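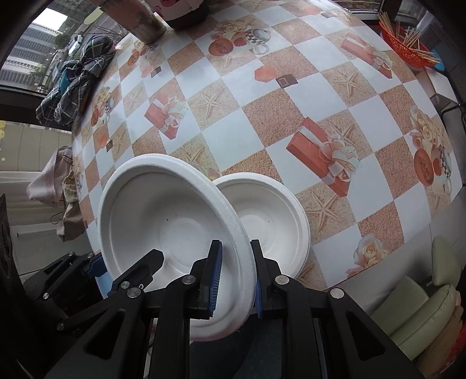 Who decides that a take gets thrown out, the person holding the tools or the person reviewing afterward?

The reviewer does. The person holding the tools can flag a take and should, but a flag is a note and the take still goes in the pile with everything else. Section 2 of the draft, second paragraph. I've reworded it so it can't be read the other way.

OK rest of the replies, going fast, I have to be out the door by 4 and the Ukurness folks want a draft they can print. Quoting the message from the Grastivdale end so everyone has it in one place —

> Hi all,
>
> Read the draft handling rules for the two-tool takes. Mostly fine with us. Some trouble spots:
>
> a) "Grasp the object at a stable point" means nothing for disposable bowls. Our people pinch the rim, or go under the base, or squash the wall between both tools. Which one is allowed?
>
> b) The draft says the table must be "neutral." We work in real kitchens. Real kitchens have tablecloths with stuff printed all over them. Are we supposed to strip the table every time?
>
> c) Nothing in there about windows. A couple of our rooms look straight out at other buildings.
>
> d) How long should we keep the rejected takes? Our disk is not big.
>
> e) When do we change the pads? The old rule was "when worn" and nobody here agrees on what worn is.
>
> Also the Ekström people asked if they can use our rules as they are. I said ask the list.
>
> Thanks, Grastivdale kitchen group

Right. In order-ish.

**a) Bowls.** Rim pinch is allowed and it's the one I'd teach first. One jaw inside the bowl, the other outside, rim in between. Both tools on the same bowl is fine too, one finger in and one out on each side, same as the bowl take at the top of this mail. What I don't want is both tools squeezing the wall from outside until it buckles. Thin bowls fold and then whoever is learning from the take learns folding.

New wording, please shout if it's bad:

- Open bowls and cups: take the rim between the jaws. Finger goes inside before the jaws close, never drag it down over the edge.
- Two tools on one bowl: name the lead hand in the notes before you start. The other hand follows.
- If a second bowl is touching or tucked behind the first, say in the notes whether it's part of the task. If it isn't, and it gets moved, flag the take.
- Going under the base is a seperate task with its own name. Don't mix it in.

Somebody will ask about tilting a bowl past the table edge. Allowed if the task calls for it. Then it's in the task line, in words. A reviewer shouldn't have to guess if a bowl hanging over the edge was the plan.

**b) Tablecloths.** No stripping. "Neutral" is my word and it was a dumb word, it came over from the old bench rules where everything was a gray mat. Gone now. Busy cloths stay — checks, roses, fruit, printed gift boxes, whatever the household has on the table. What we do ask:

- Cloth lies the way it normally lies. Don't smooth it between takes, don't swap it halfway through a session.
- Task lines never point at a printed thing unless it's the target. "Put the bowl on the red gift" is a legit task. "Put the bowl near the starfish" is not when there are starfish all over the cloth. Pick something a stranger could find.
- Loose stuff on the far end of the table can stay. Don't tidy for the recording, don't stage mess either.

I know Ukurness wanted a hard limit on background clutter. I'm against. We'd be writing rules for a room no one cooks in. If you still want it, send wording and we'll argue about the wording.

**c) Windows.** Good catch, missing completely. Proposed: a window in view is OK if all you get is building fronts and trees. If a person can be made out, or you can see into somebody's room, curtain or blind goes down and the take is redone. The reviewer checks this, the operator checks it too before starting. Same for mail, calendars, screens, pill bottles, anything with a name on it lying on a shelf. Turn it over or put it in a drawer.

**d) Rejected takes.** Keep them. Sorry about your disk. Rejects get held until the reviewer's reason has been read by a second person, then you can drop them. If you're down to the last 700 GB write to me off-list and we'll move some of it over to our shelf. Please don't delete quietly to make room, we lost a batch that way in June and I never did find out what the reject reasons were.

Reasons need to be real reasons too. "bad" is not a reason. "left tool let go early" is.

**e) Pads.** Here's where I changed my mind after talking to the Pello group, they keep a proper log. Two triggers, whichever comes first:

1. 1000 closes on the counter, if your tool has a counter.
2. Ridges gone flat anywhere on the pad when you look at it side on. Not "a bit shiny." Flat.

Change both pads on a tool together. Never one new one old, the grip pulls to one side and it's miserable to work out later from the recording. Write the change in the session notes, with the time. While you're in there, put a finger on each pivot pin and see that none of them wiggles. Takes a second. If one does, the tool is out for the day and gets a tag. No tape, I mean it.

And wipe the pads before you start on food things. Water and dish soap, dry cloth. The draft said solvent, that was copied from the bench rules as well, ignore it, bowls and cups go back near people's food.

**Ekström.** Fine by me if they use the rules as they are, on one condition — they keep the version number on the front page. If they change anything they change the name too. I don't want a kitchen in another town telling me "your rules say" about a line I never wrote. Objections to the list please, not to me in the hallway.

Still open, haven't touched:

- left-handed operators and which tool counts as lead. Current text assumes right, needs fixing
- whether a dropped bowl ends the take or you carry on. I say carry on and flag. Grastivdale said stop last time, still true?
- minimum break between sessions. We have version 3 of that paragraph and people hate all of them

New draft goes in the shared folder tonight, changes marked. If you only read one part read section 2, it's the one that everybody trips on.

Gotta run

Pacita Ambrosio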